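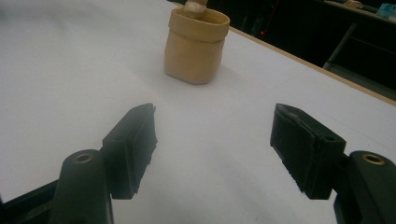
Figure 3.1 Open gripper fingers with worn pads, facing a small tan container on a white surface.

Contents | Previous | Next | Index

Chapter 3
Good Practice for Hand-Held Grippers

This chapter covers the rules that apply when a person guides a gripper by hand to record a task. The limits for powered arms given in Chapter 2 do not apply. The rules for pads, cables and work surfaces do.

3.1 Pads and fingers

Inspect both pads before each session. A frayed edge must be entered in the log. Replace pads in pairs, even when only one is worn. The Gimer procedure allows 28 sessions per pair. Check threaded inserts for looseness at the same time.

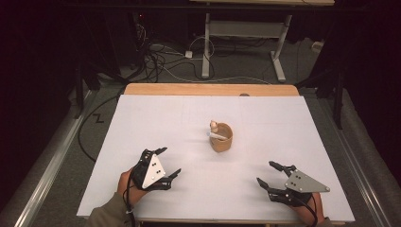 3.2 Operator and work surface

The operator holds each gripper by its grip and keeps bare fingers clear of the jaws. Cables must hang free of the work surface and leave enough slack for full reach. At the Vendinberg site, each session is limited to 58 minutes, followed by a break. Objects are returned to their start position between trials. Section 3.6 sets out how a failed trial is marked and stored.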